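In Defence of the Cold Bedroom

2019-02-11

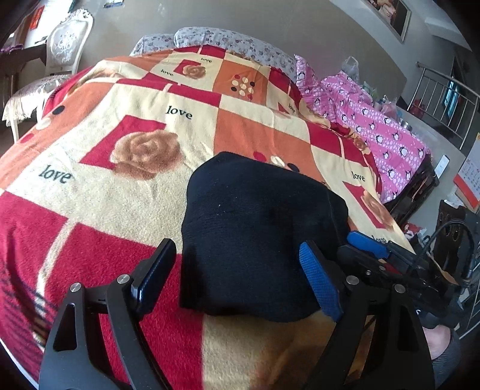
My flat in Borkwood has a thermostat in every room, fitted by a landlord who believes that comfort is a number. The one in the bedroom has been off for two winters. Guests find this out at bedtime, when it is too late to book a hotel.

I grew up in Illisport, where the wind came straight off the harbour and in through the window frames, and where going to bed was a sort of expedition. You undressed quickly, you got in, and you lay rigid until your own patch of sheet had warmed up. Stretching a leg into the unclaimed part of the mattress was a mistake you made once a night. I slept like a stone for eighteen years.

Then I moved away, got a job and a boiler, and joined the large club of people who wake at three with a dry mouth and opinions about their career. I bought a pillow. I bought a different pillow. I downloaded a thing called Tiltora, which played me rain and then told me in the morning that I had slept badly, as if I had not been there. Last May it informed me that I had logged 587 restless episodes. I deleted it and slept slightly better out of spite.

What finally worked was being broke. The gas bill for that first quarter in Borkwood came to £595, a figure I read several times in the hope that it was a date. The bedroom radiator went off that evening. Out came the old blankets, the heavy ones that smell faintly of wardrobe, and within a week I was sleeping until the alarm and resenting it.

I know the objections. Damp is real, and so are babies, and anyone who is old or ill should have all the heat they want and a government that pays for it. Being cold by choice is a hobby. Being cold because you have no choice is a scandal, and I have no patience with people who muddle the two while wearing a very expensive jumper.

But for the rest of us, the healthy and overheated, I would suggest a trial of 30 nights. Turn the thing off. Put another layer on the bed. Wear a hat if you must; there is no dignity in it, but the lights are out. You may well hate the mornings. I still do, and I have taken to keeping my socks under the pillow.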